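5.2 Sorting the recycling

I'll admit this was the chore I figured we'd nail first. You get a bottle or a can, you pick a basket, you let go. How hard could it be?

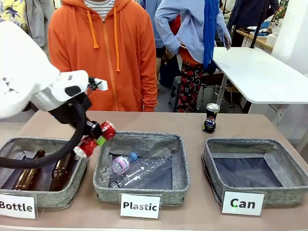

Pretty hard! Nawal and I ran 150 pickups in June, and the arm put 71 of them where they belonged (Fig. 4). Crushed plastic was the big headache, as the fingers kept closing on a fold and losing it.

Figure 4. Sorting into baskets marked Bottle, Plastic and Can.

So no, I wouldn't hand over my own kitchen bin yet. We get to the grasp failures in 5.3.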